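Bench notebook, May
Entered by Salvador Barreto, Sunday

Home | Notebook | Pantry corner | Older entries | Search

Okay, bagging day! I've been putting this off all week because the play groceries had crept into every drawer we own (I found a carrot in with the hex keys). Margarida Seixas wants the Pridlow corner to work like a little shop, with produce in baskets, packets on the rack and bags within reach, so that's what I'm working toward.

The rule for now is vegetables in the white basket, fruit in the teal one. The pepper keeps breaking the rule and I keep letting it. I like the potato best, it's very convincing.

Thin white carrier bags are the fussy part. They cling to themselves, and getting the mouth open takes longer than filling the thing. Margarida ordered 85 of them from Netetti, so we'd better learn to like them. I still think the canvas tote with the flowers is nicer for anything heavy, and it has a proper rope handle.

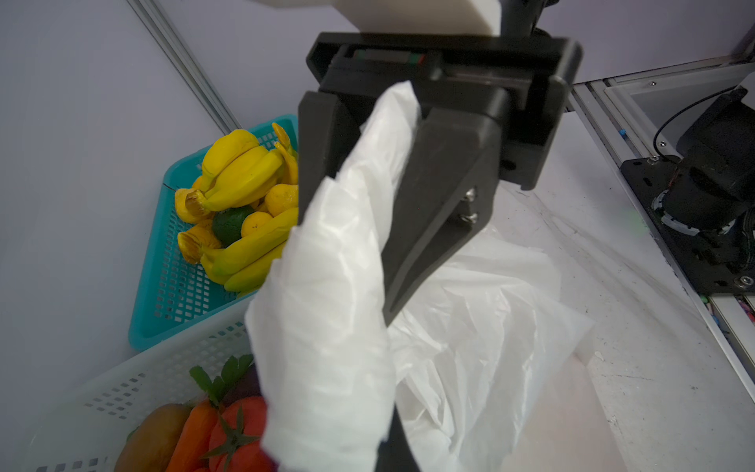
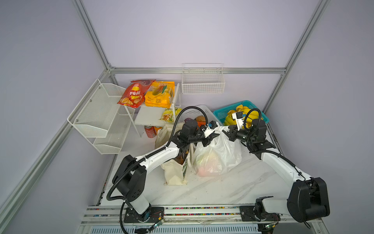
The plastic bag turns up in every one of these.
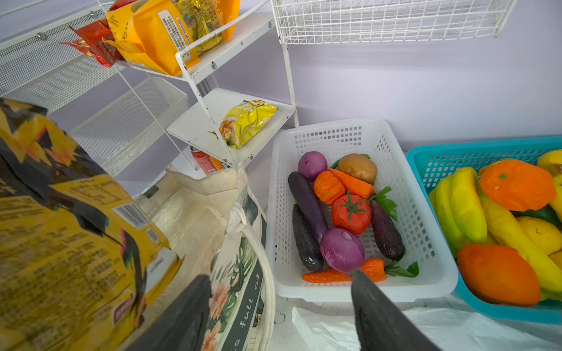
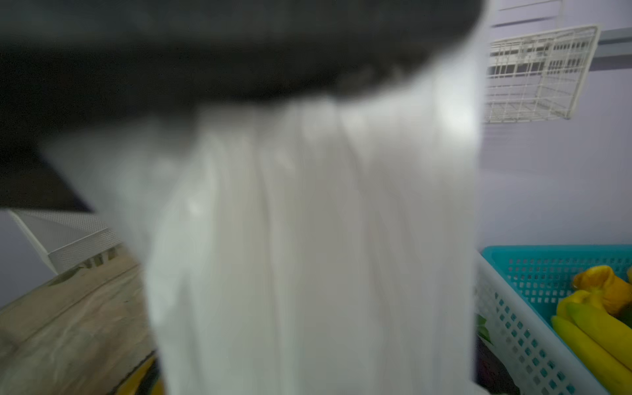 Do the fruit and the vegetables need separate bags?
One bag is fine for a small order. If there are more than 16 pieces, split them, and put the big round stuff in before the bananas.

Still to do: find a hook for the spare bags, ask Margarida whether the snack packets stay on the upper shelf, and write labels for the baskets (the Thakur label tape peels, so use the other roll). I'd also like a second tote if the budget stretches to it. Stopping here, my tea's gone cold.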